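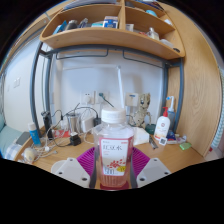

2 min read

Bottled "functional" waters: your questions
Last updated 9 October 2022

Do bean, barley and herb waters do anything plain water doesn't?
They taste of something. For most people that is the whole of it. Boiling a bean or a grain leaves a little of it in the water, and a little is what you get. If you enjoy it, fine.

The label says it helps with puffiness. Does it?
I have yet to see a label prove anything. Drinking more of any liquid may send you to the loo more often, and I suspect a good deal of the reputation comes from there. Ask who ran the test, how many people were in it and what they drank instead.

Trindora says 3000 customers felt "lighter". Isn't that evidence?
It's a survey of people who had already paid. I wrote to Trindora in April asking for the questions they used and got a voucher back.

Is red bean water the same as the sweet soup?
No. The soup has the beans in it and usually a fair bit of sugar. The drink is normally the strained liquid, sometimes sweetened, so read the small print on the back.

How much sugar is too much?
Look at the figure for the whole bottle. Cloten lists its barley drink per 200 ml and sells it in 400 ml bottles, and hardly anyone stops halfway. Double it before you compare.

Can I make it at home?
Yes, and cheaply. Rinse a handful of dried adzuki beans, simmer until the water turns reddish, strain, chill. Eat the beans - they are the useful part. Don't drink the water from raw soaked beans.

Vergara claims its recipe dates from 1705. True?
Possibly. Old recipes are sometimes good and sometimes just old. The page gives no source.

Is it safe in pregnancy, or with tablets?
Ask a pharmacist and take the ingredients list with you. "Natural" tells you nothing here.

Are you paid by any of these firms?
No. Zudside offered to sponsor this page and I said no. Corrections to Rocío Espinoza through the contact form, with a source please.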